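**Parallel bar gripper vs. three-finger hand for tabletop clearing (simulation first, hardware later)**

**kchauhan_76**

Hello all. I am comparing two end effectors for a tabletop pick job and I would like your opinion before I spend the money. We have one arm in the lab in Erville and the budget allows one gripper, so I do the comparison in simulation first.

The candidates:

- a plain two-finger parallel gripper with long flat fingers (we call it Orwood, from the drawing name)
- a three-finger hand that my colleague Neelam Dwivedi designed, working name Prajapati

The task is simple to say: pick items one by one from a table and put them into an open cardboard box at the far end. Mixed objects, thin and thick. The current runs are with Orwood. 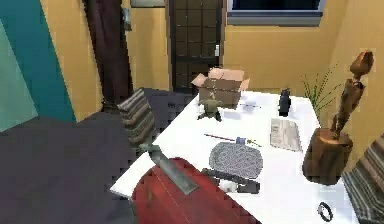 *Orwood coming in over the near edge, box at the far end of the table.*

I ran 1029 pick attempts with each. The bottle and the figurine are fine with both. The thin things are where they differ: the pencil, the white stick and the newspaper. Orwood takes the pencil well when the yaw is correct. The three-finger hand pushes it away in many cases, and then the arm has to look for it again.

My question is, do you trust this kind of result for flat objects? Contact at the tabletop is the part of the simulator I trust least.

Kuldeep

---

**docampo**

Hi Kuldeep. Short answer, no, I do not trust it for the newspaper. Is it a rigid body in your scene? If yes, you are measuring how the finger meets a board. Real newspaper bends, slides under the finger, or only the top page comes.

For the pencil I would trust it a bit more, but check your friction values. What do you use between finger pad and object? Many people leave the default and it is much too sticky.

---

**kchauhan_76**

It is rigid, yes. Folded newspaper as one solid mesh. I agree this is weak.

Friction I set by hand for the pads, but I left the table at default. I will sweep it.

---

**marisa_b**

I disagree with Damián a little. The absolute number is not to be trusted, ok, but the comparison can still be useful, because both grippers have the same wrong newspaper. If one is much better than the other on the same wrong object, this tells you something about the geometry of the fingers.

We did the same at my last job with two suction cups and the ranking stayed the same on the real cell.

---

**docampo**

With suction cups maybe. With fingers the error is not equal for both. A long flat finger makes a line contact, and solvers treat line contact very differently from three small round tips. So one of the two gets a gift from the solver, and you do not know which one.

I have seen a ranking turn around completely after changing the time step. Only the time step!

---

**marisa_b**

Then he should change the time step and see. It costs him one evening.

---

**knicaodha**

Couple of other things, looking at your render.

1. The chairs. You have a red one right in front of the near edge, and your finger is passing over it. Does your planner know about it as a collision object, or is it only visual? If the chair is only decoration then your approach paths are too optimistic.

2. That black ring-shaped bracelet toward the corner. How do you grasp it? Parallel fingers can go one inside and one outside, and grip the band. With three fingers you can expand from inside. I would expect the three-finger hand to win there, and you did not mention it.

3. Where is your camera? If it sits behind the wrist the gripper will hide small items at the moment you need them most.

Kevin

---

**kchauhan_76**

Thank you Kevin, very good points.

1. The chair collides. In the first week it did not, and the results were nicer :)

2. You are right, the three-finger hand is better on rings. I did not write it because rings are rare in our real job. Perhaps I should be more fair to Neelam's design.

3. For this I add another view. The arm has large rounded links, and I wanted to know how much space they take low beside the table when it is folded.

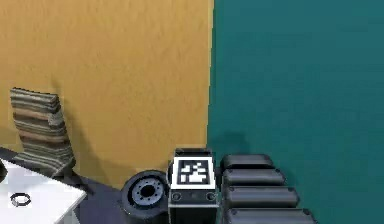
*Arm segments and tagged housing next to the table, striped chair behind.*

The tag on the housing is a fiducial marker. I want to use it to compare the base pose from an external camera with the pose from the simulator, and later do the same with the real arm. There is a small ring on the table too, so Kevin, I will have ring data for you whether I want it or not.

---

**knicaodha**

Is that marker going to be flat and stiff on the real one? Print it on something rigid. We used paper with tape at first and the pose jumped every time the air conditioning started.

Also one marker is thin evidence. If the camera sees it at a steep angle the orientation can flip between two solutions. Put a second one on another face if you have the space.

---

**neelam_d**

Hello, I am the person of the three-finger hand, so please read this with some care.

I think the test is not fair in one more way. The grasp planner was written for parallel fingers. For my hand, Kuldeep takes the same top-down grasp and closes three fingers on it. For the pencil this is a bad choice, because the third finger arrives first and pushes. The correct way is to hold the third finger open and pinch with two. The hand can do this already, it is one parameter in the controller.

With the pinch mode I got 40 good picks of the pencil in one batch without a single push-away. It was a small batch, I know.

---

**kchauhan_76**

I did not know that the pinch mode was working! Last time you told me it was for December.

---

**neelam_d**

It was working in December. I wrote it in the readme.

---

**docampo**

Neelam's point is bigger than all of mine. Please run again with the right grasp type for each hand, otherwise the thread is comparing one gripper with a planner bug.

But now I will say something for the other side. Three fingers mean more motors, more cable, more things to calibrate. If in pinch mode it is only as good as the parallel one on thin items, and thin items are most of your job, why pay for the third finger?

---

**marisa_b**

Because of the things which are not thin. Look at his table, there is that tall carved wooden sculpture with the twisted part. I would not like to hold this with two flat bars. It will rotate around the line between the fingers when you lift, unless you are exactly at the center of mass.

Kuldeep, is the sculpture a target or an obstacle?

---

**kchauhan_76**

Obstacle for now. The plant also. They stay on the table and the arm must go around them. I took them from a public set of household meshes and the collision shape of the plant is quite rough, so the planner keeps a big distance from it.

---

**marisa_b**

Ok, then I take back half of my argument. Still I would include one heavy object of strange shape as a target. The people at Kuldale will give you one on the first day, I promise.

---

**kchauhan_76**

Update, 2026-05-16. I repeated the runs with these changes:

- pinch mode for thin objects with the three-finger hand
- time step at half of the old value
- table friction swept over 4 values
- newspaper removed from the score, but still on the table

| | Orwood (2 fingers) | Prajapati (3 fingers) |
|---|---|---|
| Pencil | very good, needs correct yaw | very good in pinch mode |
| Bottle | good | good |
| Bracelet / ring | often slips | clearly better |
| Cycle time | faster | slower, mode change costs time |

The pencil result of the three-finger hand went to over 76 percent, and before it was really poor. Damián, the time step did move the numbers for the flat fingers, more than I expected, but the order did not turn around.

The mode change is now my main worry. The hand opens fully before it changes, and near the plant there is not always room for this.

---

**neelam_d**

It does not need to open fully. I was lazy in that part of the code. I can do it during the approach, give me until next week.

---

**docampo**

Good work. Could you put the friction values next to the results when you post the full table? Without them I can not compare with ours.

---

**kchauhan_76**

Yes, I will attach the file on Monday. The column for table friction has wrong units in the header, I have to correct it first.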